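Cuaderno de la pinza, entrada del 24/7/26
Proyecto Cekitz, versión de mano

Empiezo por lo que quedó colgado la última vez, que si no luego Menaka me pregunta y yo ya no me acuerdo: las almohadillas. La tanda anterior salió demasiado blanda. Al apretar, las costillas se tumbaban todas para el mismo lado y el objeto se iba girando despacito hasta quedar de canto. Muy bonito de ver, inútil para lo que queremos. Así que volví a imprimir el molde con las costillas en diagonal y más finas, colé otra vez en magenta (es el pigmento que hay, y además se ve de lejos cuando se te cae una por el suelo) y las monté anoche en las carcasas blancas.

Los agujeros de las carcasas siguen siendo un fastidio. Los dibujé justos y con la impresora de Prasanna salen más cerrados que con la mía, de modo que hay que repasarlos uno a uno con la broca a mano. Apuntado para la próxima revisión: abrirlos en el modelo y dejarnos de historias. Prasanna dice que es mi filamento. Yo digo que es su boquilla. Seguimos en ello.

Esta vez la prueba la hicimos en el gimnasio, encima de los bancos acolchados, que me venía bien por la altura y porque la superficie cede un poco. En la mesa del taller todo es duro y liso y la pinza se porta estupendamente, claro. En cuanto el apoyo es mullido, la punta de los dedos se hunde y el ángulo de ataque ya no es el que uno creía. Quería ver eso antes de tocar nada más del mecanismo.

Primero, papel. Es lo más traicionero que hemos probado hasta ahora: si aprietas poco se escurre, y si aprietas de más se dobla y ya no hay manera de volver a dejarlo como estaba.

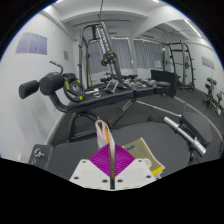

Agarre de papel en vertical, almohadillas nuevas. El cuadernillo verde queda al lado, sobre el banco.

Con las costillas viejas esto ni lo intentaba. Con las nuevas, el gesto me sale más natural: cierro, noto que muerde, levanto un poco y espero antes de girar la muñeca. Lo de esperar es importante, lo apunto porque siempre se me olvida y voy con prisa. La goma tarda un momento en asentarse, y si tiras antes de tiempo el papel baila.

Lo que no me gusta todavía es el retorno del gatillo. El muelle que compramos a Hondari es muy rígido para la mano pequeña de Menaka (y para la mía después de un rato, que tampoco soy ningún levantador de pesas, por mucho gimnasio que haya alrededor). Tengo en el cajón una bolsa de muelles más flojos, de cuando en enero desmontamos el prototipo Thambiah. No sé si abrirán con suficiente alegría, pero probar cuesta cinco minutos y un destornillador.

Después pasamos a la tela. Aquí yo iba confiadísimo, porque la tela se deja coger de cualquier manera, ¿no? Pues no. Coger una capa es fácil. Coger un montón doblado por el borde, con todas las capas a la vez y sin que se abra como un acordeón, ya es otra cosa. La idea es entrar con un dedo a cada lado, pegado al banco, y cerrar sin arrastrar hacia mí.
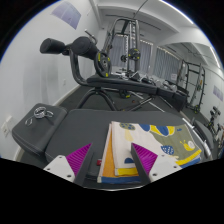

Me costó encontrar la posición de la muñeca. Si entro muy plano, las carcasas tocan el acolchado antes que los dedos, y entonces levanto yo el banco con la mirada pero la pinza no llega. Si entro muy de pie, agarro la capa de arriba y las de abajo se quedan tan tranquilas en su sitio. El punto bueno está en medio y es bastante estrecho, lo cual me dice que el bloque de montaje sobresale demasiado por debajo. Habría que achaflanarlo. Hice un dibujo en la hoja suelta que está metida en la contraportada, por favor que nadie la use para apuntar la compra.

Parámetros, para que consten: la rampa de cierre sigue en 400 ms en el firmware y el registro del sensor del gatillo corre sin filtro, que así se ve mejor el temblor. El límite de fuerza lo dejé en 69 (unidades nuestras, ver la tabla pegada en la tapa; no son newtons, Prasanna, no lo son). La batería es la de 3000 mAh. La otra no la he traído, que se calienta cargando y no me fío.

Nota para quien abra los datos: el cero del gatillo se corre cuando dejas la pinza apoyada boca abajo. Hay que recalibrar al volver a cogerla, con tres aperturas completas, hasta el tope, sin atajos. Si haces solo una, la curva arranca torcida y luego uno se pasa la tarde buscando un fallo mecánico que no existe. Me pasó a mí con la primera serie y la he tirado entera.

Otra cosa, de aproximación. Tiendo a entrar mirando el objeto y no las almohadillas, y así llego siempre un poco ladeado. Estuve practicando a ir con la pinza abierta, parar antes del montón, centrar, y solo entonces bajar.
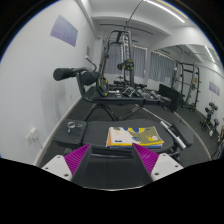

Parece una tontería, pero la pausa me cambia mucho el registro: la señal llega limpia y el cierre se distingue del resto sin tener que andar adivinando. Me gustaría que Menaka repitiera lo mismo con su mano y con el muelle flojo, y comparar. Si a ella también le sale más limpio, lo metemos en las instrucciones de Garneo como paso fijo y dejamos de discutirlo por mensajes.

Del dedo central, el oscuro y fino, sigo sin opinión firme. A ratos me parece que hace de guía estupenda para el papel y a ratos que estorba. Prasanna quiere quitarlo, yo quiero hacerlo más corto. De momento se queda.

Pendiente:
Cambiar el muelle y anotar cuál es cuál, que las bolsas no llevan etiqueta.
Achaflanar el bloque por abajo, los dos lados.
Abrir los agujeros en el modelo.
Colar otra pareja de almohadillas de repuesto con la misma mezcla. Queda poco pigmento.
Pedirle a Menaka la llave allen pequeña, que la tiene ella desde la última vez.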